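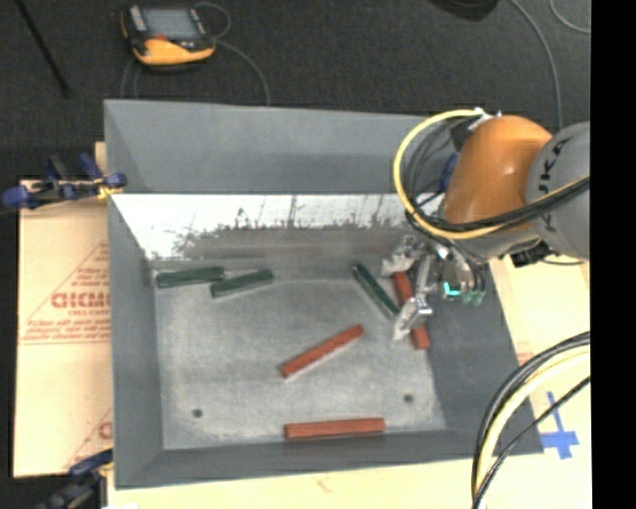
Unit 5: Sound and Privacy in Open Workplaces

Reading for this unit: the chapter on speech privacy in the course reader, and the Sturgate floor plan handed out in September. Bring the plan to the seminar. You will need to draw on it.

5.1 What people complain about

When office workers are asked what bothers them about an open floor, the answer is usually other people talking. Printers, air handling and street traffic come lower on the list, even when they are louder on a meter. Speech carries meaning, and the ear tends to follow meaning whether the listener wants to or not. A steady hum can be ignored after a few minutes. Half of a phone call is much harder to ignore.

Two separate problems get lumped together under "noise":

Distraction. I am trying to work and I can follow what you are saying.

Lack of privacy. I am trying to talk and I know that you can follow what I am saying.

The two need different treatment. A person writing a report needs less intelligible speech arriving at the desk. A manager discussing a pay question needs less intelligible speech leaving the room. Before you recommend anything in your coursework, state which of the two you are dealing with, and for whom.

5.2 Terms you need

Absorption. Sound energy taken up by a surface instead of being reflected back into the room. Soft, porous materials absorb well at middle and high frequencies. Thin ones do little for low frequencies. Absorption makes a room less lively. It does not stop sound passing through to the next room.

Insulation (or isolation). The reduction in sound as it passes through a wall, door or panel. Mass helps, and so does a sealed air gap. Any leak hurts badly. A good partition with a gap under the door performs like a poor partition.

Reverberation time. The time sound takes to fall by 60 decibels after the source stops. Long times make speech muddy and raise the general level in a busy room.

Masking. A low, even background sound that covers speech from a distance. It may come from the ventilation or from a dedicated speaker system.

Signal-to-noise ratio. In this unit, the level of the speech compared with everything else at the listener's position. Most of what we call speech privacy comes down to this.

Flanking. Sound that goes around a barrier – over the ceiling, under a raised floor, along a duct.

Students mix up absorption and insulation every year. Foam tiles stuck on a meeting room wall will improve how the room sounds to those inside. They will do almost nothing for the person sitting outside.

5.3 The usual tools

Ceiling. The ceiling is often the largest uninterrupted surface on the floor, so it is the first place to look for absorption. If the building has an exposed concrete slab, hanging panels are the common fix. Check the sprinkler layout and the lighting before proposing them.

Floor. Carpet cuts footfall noise and chair noise. Its effect on speech is modest.

Screens. A desk screen works only if it breaks the line between mouth and ear. For seated workers, this means a screen well above desk height. Low screens hold pin notices and keep papers from sliding across, but they should not be sold to a client as acoustic treatment. A screen under a hard ceiling also loses much of its value, as the sound reflects over the top.

Distance. Plain distance is cheap if the space exists. Move the sales team away from the accounts team and many complaints go away without any purchase.

Masking. Works best when it is even across the floor and set at a level people stop noticing. Set too high, people raise their voices over it and the benefit is lost. Tell staff before switching it on.

Enclosed rooms. Built rooms give the best insulation when detailed well. They are slow to approve, need sprinklers and ventilation of their own, and cannot be moved when the lease ends.

Freestanding booths. Delivered as a kit and assembled on site, usually within a day. They sit somewhere between furniture and construction, and this matters for tax treatment, for landlord consent and for fire safety. Do not assume that "furniture" on the invoice settles the matter. Ask the landlord and the local fire authority.

5.4 Reading a booth data sheet

Suppliers describe performance in different ways, and the figures cannot always be compared. Look for the following.

The measure used. Speech level reduction describes how much a complete booth lowers the voice of the person inside as heard outside. A sound transmission class rating describes a single panel or wall tested in a lab. A booth made of well-rated panels can still leak at the door and the vents. Prefer a figure for the whole booth.

The test conditions. Was the booth tested with the fan running and the door closed on its normal seal?

Ventilation. Check the air change figure and the number of occupants it assumes. A booth rated for one person gets stuffy quickly with two in it.

Fan noise. Often left off the first page.

Footprint and weight. Ask for the assembled weight. Older buildings with raised floors may need a check by a structural engineer, more so if several booths are to stand side by side.

Access. Look for the threshold height, the clear door width and the turning space inside. Many one-person booths cannot be used by someone in a wheelchair. If a client is buying several, at least one enclosed space on the floor has to be usable by everyone.

Power. A booth on a plug needs an outlet nearby that is not already feeding a row of desks.

5.5 Case: Sturgate

Sturgate is a mid-sized services firm on a single open floor with 300 desks. It had 2 built meeting rooms at one end, both booked solid, and staff took calls in the stairwell. The stairwell was hard-surfaced and the calls could be followed two landings away.

The firm's first step was to buy 9 one-person booths from Kultel and place them in a line along the window wall. The results were mixed. The booths nearest the sales team were occupied most of the day. Those at the far end stood empty, as people would not walk that distance for a short call. Desk workers beside the line complained about doors closing, and about losing daylight.

The second step was a layout review by Dhillon, a planning consultancy. Its report made these points:

– The booths were placed where there was room for them, with no record of where calls were being made.

– Staff were using one-person booths as private offices for hours at a time. There was no rule about length of stay.

– The ceiling over the sales area was bare slab. Speech from sales reached the accounts desks mostly by reflection.

– Small meetings of two or three people still had nowhere to go.

Dhillon proposed splitting the line into small groups near the teams that used them, adding hanging absorbers over sales, and setting one corner aside for quiet work with no calls at all. The booths were moved over a weekend. The absorbers were delayed by a question over the sprinklers and went in later, so the effects of the two changes can be looked at separately to some extent. Treat this with care. Headcount also changed in the same period.

5.6 Case: Preltberg

Preltberg is a public library with a large reading hall and about 400 visitors on a busy day. The complaint was the reverse of Sturgate's. Readers could hear every word spoken at the help desk, and visitors asking about benefits forms or medical topics did not want to be overheard.

The hall is listed, so nothing could be fixed to the walls or the ceiling. Masking was considered and turned down – the staff felt that a background sound would be unwelcome in a room people come to for quiet. The help desk was instead moved out to the entrance lobby, with a high-backed seating area beside it for longer conversations. A two-person booth in the lobby can be requested for private matters.

Note what was given up. Staff at the new desk can no longer see the reading hall, and a second post had to be covered during opening hours. The cost of this is higher over a few years than the price of the furniture. Student reports on this case tend to leave out staffing altogether.

5.7 Method for a simple survey

You can do a useful first survey with a floor plan, a pencil and a basic sound level meter. The order below is the one we will follow in the practical.

1. Mark hard and soft surfaces on the plan, ceiling included.

2. Mark each place where people talk for a living: phones, help desks, print areas, the coffee point.

3. Mark each place where people need to concentrate.

4. Walk the floor in mid-morning and again at about 3 p.m. At each concentration point, write down whether you can follow speech, only hear it, or neither.

5. Take meter readings at the same points. Record the time and what was going on.

6. Count who uses the enclosed spaces and for how long. Do not record names.

7. Compare the complaints you were given with what you wrote down. Where they disagree, go back and ask.

Step 4 is crude but it often tells you more than the meter. A reading in decibels does not show whether the words can be understood.

5.8 Seminar questions

Using the Sturgate plan, where would you put the booths, and what information would you want first?

Should a firm limit the time a person may spend in a booth? How would the limit be enforced, and by whom?

Preltberg turned down masking. Was the reasoning sound? Suggest one way the library could have tested it.

A client has money for either ceiling absorbers or booths this year. What would you ask before giving an answer?

5.9 Coursework

Carry out the survey in 5.7 in a workplace or a campus space you have permission to enter. Hand in the marked plan, your notes from step 4, and a written recommendation of no more than two pages. Meter readings go in an appendix. Meters are signed out from the department office and must be returned by 5 p.m. the same day, with the windshield in the case.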